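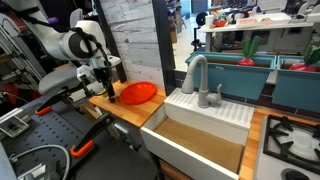

Photo: own, Doddale open day, September

Got to the Doddale open day late, 10.40 instead of 10. Bus from Vembridge, the 327, which goes the long way past the quarry and stops at every gate. If you're coming next year drive, or get the one before. Parking was fine from what I saw, gravel, bit muddy at the far end.

Notes typed up on the way home so excuse the mess.

Went straight to the toy kitchens because that's what I came for. Upstairs, second door, low ceiling. Warm in there! Coat off straight away. I've been looking for something for our playroom since the old one lost its doors, and catalogues are no good, you can't tell what's a sticker and what's a real shape.

The one I liked best was the farmhouse one. White sink with a big thick apron front, deep basin, proper ridged drainboard behind it with the grooves running either side of the tap. Gray gooseneck tap, single lever on the right. No drain in the basin, the floor of it is just a tan wooden panel. I went back and forth on that. My first thought was what a shame, a kid will want to pull a plug. Second thought, a kid will also want to pour actual water in, and a wooden floor in the sink is not going to enjoy that. Would need a washing-up tub sat in it if we ever did water play. Must measure ours.

Countertop is butcher block, light strips and darker strips, very nice colour. Orangey red oval plate on it to the left of the sink, shallow, the sort of thing you'd serve a fish on. Looked great against the wood.

And then the planters!! Two teal boxes along the back of the counter behind the sink, with radishes in. Fat red bulbs, big green leaves, brown stuff up near the rim for soil. I don't know why this got me so much but it did. Most play kitchens give you a plastic fried egg and a tomato in halves and that's your lot. Growing veg at the back of the sink is exactly where my gran had hers (parsley, but still). Want to do the same at home with a couple of old window boxes, even if we never buy the rest.

Stove is on the other side of the sink, past a narrow bit of counter. White top, black grates like the cast iron kind. It's a gas stove style and not the flat glass type, which I prefer, a pot looks like it's sitting on something. The strip of counter between the sink and the stove is really too skinny for my liking. Where do you put the pot down? Two kids side by side there would be elbows all day. Our lot would be fighting over it by snack time.

Price on the sheet for the farmhouse set was 562, planters extra at 85. Ouch. Asked if you could buy the planters on their own and was told yes but order through the shop, not on the day. Fair enough. Sheet didn't say if radishes are included so I need to email.

Didn't get a straight answer on spare parts either. Our last one died from a hinge, one hinge, and no one would sell us another.

Other rooms, quickly:

Paint room, downstairs at the back. Strong smell, stayed two minutes. Colour cards on the wall by the door, took a teal one home to match.

Wesuldale stand in the hall, mostly blocks and wooden trains. Nice but we have enough blocks to build a house. Free pencils.

Dreßler had the corner by the stairs, dolls' furniture, tiny and very fine. Lovely drawers that run properly. Not for under fives in my opinoin, the knobs would be up a nose in no time. Picked up the leaflet for my sister.

Lunch: soup or a roll, cash only, wish they'd put that on the website. Roll was good, egg and cress. Tea from an urn. Sat outside on the wall because the benches were full of a school group.

Went back up after lunch for a second look at the kitchen, that's how you know. Still liked it. Still think the sink is the best bit. Height I couldn't judge properly, should of brought a small person with me to try it. Take a tape measure if you go, and take a kid if you have one handy.

Left at 2 to catch the bus and it was late anyway.

To do
email shop about radishes, hinges, and delivery to Vembridge
measure wall under the playroom window
washing-up tub that fits a deep sink
ring back Tuesday, the office is shut Mondays

Will post prices for delivery when I hear back.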